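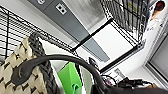
4. Baskets that stay and baskets that go

Soltley Household Objects Group, working paper, second draft
24 December 2021

4.1 What was asked

Forms went out in April to every address on the Dranville and Soltley lists. 1,182 came back. Of these 914 reported at least one woven basket in the home and could be used for this section. The rest either had no basket, or left page two blank, or ticked everything. We dropped the tick-everything forms without much debate.

A basket, for the form, meant anything woven with an open top and a base it could stand on. Hanging flower baskets out. Wicker chairs out, obviously, though three households listed them. Plastic laundry tubs out, even the ones moulded to look woven – this caused more trouble than anything else on the form, see 4.5.

People were asked what the basket was for when it came into the house, what it was for now, where it stood, and whether it had ever been mended. They were also asked how they would describe it to somebody who had to go and fetch it from another room. That last question was put in late and is the one we got most from.

4.2 First use and present use

Very few baskets are doing the job they were bought for. This was expected. Earlier work on jars and tins says the same and we do not repeat it here. What we did not expect was how steady the direction is. Baskets start near the door or in the kitchen, carrying things, and end up in bedrooms and on landings, holding things. They stop moving. A shopping basket becomes a wool basket, then a basket for scarves, then a basket for whatever was in the scarf basket plus chargers and a torch.

The change is hardly ever decided. Respondents wrote "it just ended up there" or words close to it so often that we gave the phrase its own code. One wrote that the basket had been put down on the landing on the way to the loft and had been on the way to the loft for eleven years.

Moving house resets it for a while. Baskets get filled with odds and ends on the last day, carried in by hand, and for a month or two they are carried about again between rooms. Then they settle. Households who had moved in the past two years had more baskets downstairs than the others, in both towns.

4.3 Looks

The fetch-it question gives us the household's own words. Size came first, then where it stands, then colour, then the rim or handles. Hardly anyone mentioned material. Willow, rush, seagrass, paper cord – people mostly don't know and don't mind. "The big one", "the checked one", "the one with the thick edge". Patterned baskets were picked out by pattern nearly every time, plain ones by contents, so that a plain basket loses its name when it is emptied and a patterned one keeps it.

Two-colour check is the commonest pattern on the forms by some way. Figure 4 is of this sort, beige and black with a thick braided rim in dark grey. We think a contrast rim matters more than it looks, as respondents who mentioned one were also more likely to say the basket was "finished" or "proper", and more likely to have it out in a living room where visitors could see it. Could be price, we did not ask price. Should have.

Figure 4. Woven basket, beige and black check, braided rim.

4.4 Mending

121 households had mended a basket at least once. Nearly all the mending was at the rim or the handle joint, which is where the hand goes. String first, then wire, then glue, then proper reweaving in a handful of cases. Several people used string meaning to do it properly later and the string is still there.

Mending goes with age of basket and not with age of owner, which suprised us. It also goes with inheritance. A basket that came from a parent or an aunt gets mended, a basket that came from a shop gets demoted – moved to the shed, used for kindling or pegs, then left out in the rain. Demoted baskets last a long time all the same. The shed baskets on our forms were on average the oldest of all.

216 households said they had thrown a basket out in the past five years. Reasons given: shedding bits on the carpet, smell, moths, cat. Broken base much lower down than we had guessed. People will put up with a broken base if a tray or a piece of card can go in the bottom.

4.5 Problems

The moulded tubs. The Onishi range, sold in both towns, is plastic but has a woven look and many respondents counted it in good faith. Where a photo came with the form we could take them out. Where it didn't we could not, so the total for bathrooms is too high. The Skiltier tubs were easier, they have no rim to speak of and people called them tubs.

Dranville forms came back faster and fuller than Soltley forms. We put this down to the reply envelopes, the Soltley batch had the wrong postage on. Sorting the two towns out seperately does not change the order of any table but it does narrow the gap between landing and bedroom.

Empty baskets are likely missed altogether. A basket with nothing in it, stacked inside another, tends not to get written down. Two households phoned afterwards to add ones they had found this way. We have left those out to keep the method the same for everyone.

Next round to ask about price, and to ask people to look inside the baskets before filling in the form.

Comments (4)

Reader, Dranville: The loft one is us I think. It has moved since. It is now at the bottom of the loft ladder.

Guest: Did you split lidded from unlidded? My picnic hamper has been a sewing box since before I was born and I would not know how to fill in your form.

Reply from the group: Lids allowed if it opens at the top. Hampers are in. Will make the wording clearer.

Guest: 4.4, shed baskets. Yes. Mine has pegs in it and no bottom.

Contact: Household Objects Group, Soltley | © 2021 the authors | Back to top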